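Speaker notes: house rules for handheld gripper work, June session

Slide 1. Say who the rules are for: anyone recording folding tasks in a home for the Sonel project. They began as one page at Benetti and now run to 19 items. I'll cover 3.

Slide 2. Before starting. Check the finger pads and joint pins on both grippers. Clear the surface of anything that isn't part of the task. Ask the householder which rooms are off limits and write it down.

Slide 3. During the task. Keep bare hands off the garment once recording starts. Approach slowly and close the fingers on a folded edge if there is one. If a knit snags, open the gripper fully before moving away. Pause here for questions from the Trindade group.

Slide 4. After the task. Log every failed fold with the good ones. We reviewed about 200 logs, and the missing failures caused more trouble than any broken part.

Slide 5. Knitwear on a bed, two grippers.

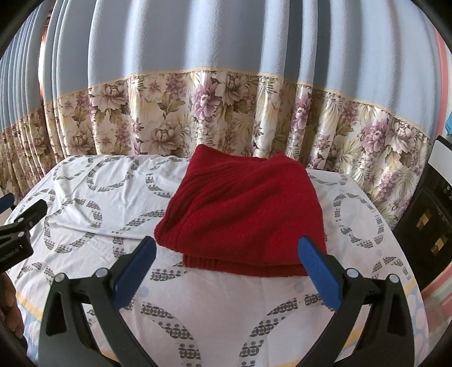 Wadatska objected to the rule on bare hands, saying it should allow a reset by hand between attempts as long as the log shows it. Read that out and take a show of hands. The wording goes into the next draft either way.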